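The Jobs Are Always Coming Next Year

By Rostislav Holub

Every April the Belerov forum tells us growth is about to turn into work. 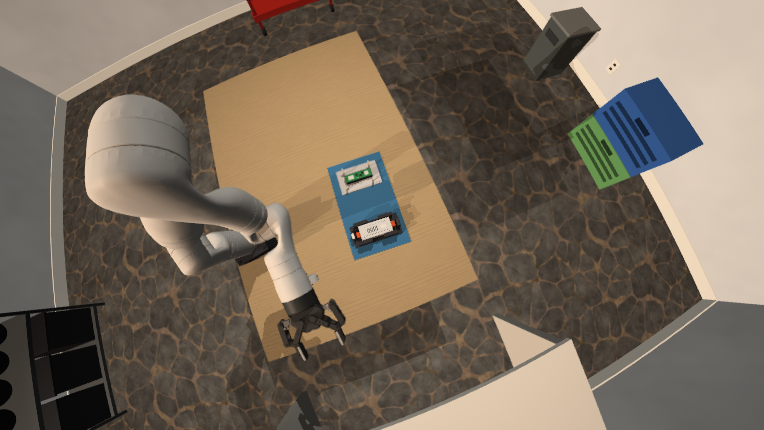

I have sat through enough of these panels to doubt it. This year the promise was 496 jobs from the Zerell industrial park, which has had its tax break for two years. Thịnh Lý, who speaks for the park, told Tuesday's session that hiring was "on track." I asked how many people were on the payroll. The answer was 41, and 10 of those were moved over from another site.

Maybe the rest will come. Quyên La thinks so, and she knows the region better than I do. But a tax break is real money, gone from the county budget now, and a forecast costs its author nothing. I would like to see the next one written into the contract, with a date and a penalty. Until then I'll count paychecks.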